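ホーム 記事一覧 仕事 暮らし このブログについて 問い合わせ

洗濯の仕事とロボットのこと

2026年6月23日

勤め先のFikmontが、洗濯まわりの作業にロボットを入れる準備を始めてからしばらく経つ。職場の外の人にもときどき聞かれるので、今の時点で書けることを書いておく。会社の公式な話ではなく、現場にいる一人の記録として読んでほしい。

うちの仕事は、宿泊施設や介護施設から預かった布ものを洗って返すことだ。大きな連続式の洗濯機で回すシーツ類は、もう何年も前からほとんど人の手を離れている。残っているのは小口のほうで、利用者ごとに分けて洗う衣類がこれにあたる。混ぜられないので家庭用と同じくらいの大きさの洗濯機を並べ、一件ずつ入れて、回して、出す。先月数えたら小口だけで1,451件あった。以前は月に1,000件を超えると忙しいと言っていたのだから、ずいぶん増えた。

この小口の担当は一つのシフトに3人いる。腰と手首を痛める人が多い。洗う作業そのものは機械がやるので、体に来るのは扉の開け閉めと出し入れの繰り返しのほうだ。かがんで、引っ張り出して、立って、扉を閉める。私も二年目に右の手首をやって、しばらくテーピングをして出勤していた。

自動化の話は、Lidisuraという会社が窓口になって進んでいる。最初の説明会では、仕分けから乾燥機への移し替えまで全部やるという資料が配られた。実際に始まったのはもっと手前の、扉を扱うところからだ。私は地味だなと思ったが、扉が開かなければその先は何もできないので、順番としては正しい。

ドラムが上下に二つある洗濯機だと、扉も二つある。大きさも形も違うし、開く向きも違う。人間なら初日に覚えて、あとは見ないでやる。ロボットにとっては二種類の別の作業になるらしく、指をどこに当てるか、どのくらいの力で押すか、ひとつずつ決めていく。
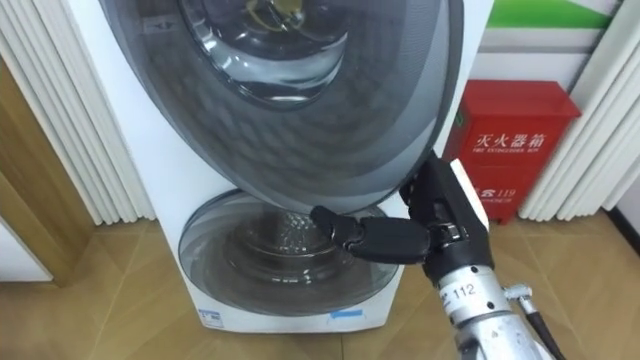

扉なら壊してもいいけれど、人の服を破いたら誰が謝るの、とGitau Kashindyeは休憩室で言った。謝るのは結局、電話に出る私たちでしょう、とも言っていた。そのとおりだと思う。預かった服がなくなったり傷んだりしたとき、施設に連絡するのは今も小口の担当の仕事で、ロボットが入ってもそこは変わらない予定になっている。

この点は会社にも質問として出した。返ってきた答えは、事故のときの責任は会社が負い、連絡の担当は当面そのまま、というものだった。「当面」がいつまでかは書いていなかった。

人数については、10月の配置換えまでは今のままと聞いている。その後は3人のうち1人が検品に回る案が出ている。検品は座ってできるので体は楽になるが、早番の手当がつかない。私の場合、手当がなくなると家賃の払い方を少し考え直すことになる。腰が楽になるなら行きたいという人もいるし、手当がないなら今のままがいいという人もいる。私はまだ決めていない。

記録の付け方も変わった。これまでは紙の伝票に時刻と担当者の印を押していたのが、Curusという管理ソフトに入力する形になった。ロボットが動くには、どの洗濯機にどの施設の分が入っていて、あと何分で終わるかがデータになっていないといけない。つまり機械が来る前に、まず私たちの手間が増えた。一件ごとに端末に触るので、慣れるまでは列ができた。今は紙より早い。ただ、誰が何件やったかも全部残るようになったので、そこを気にしている人は多い。件数を評価に使わないという一文を、掲示ではなく書面でもらうように頼んでいて、まだ返事待ちだ。

教育の話も少し。新しく入った人には、洗濯機の扱いを先輩が横について教えてきた。ゴムパッキンに靴下が挟まっていないか指で一周なぞるとか、重い毛布のときは扉を膝で支えないとか、手順書に載っていないことがかなりある。今回それを文章にする係が私に回ってきた。書いてみると、自分でもなぜそうしているのか説明できない動作がいくつか出てきた。目標は100項目と言われていて、半分を過ぎたあたりで止まっている。乾燥機の分は手つかずだ。

手順書を書く時間が勤務時間に入ったのはよかった。最初は各自の空き時間でという話で、それはおかしいと言ったら直った。こういうことは早めに言ったほうがいい。

隣の市にあるMwakalingaの工場にも同じような話が行っていると聞いた。あちらは小口の量がうちより多いそうなので、条件がどうなったのか知りたい。働いている方がもし読んでいたら、問い合わせのページから連絡をもらえると助かる。

次は検品の見学に行くので、そのあとにまた書く。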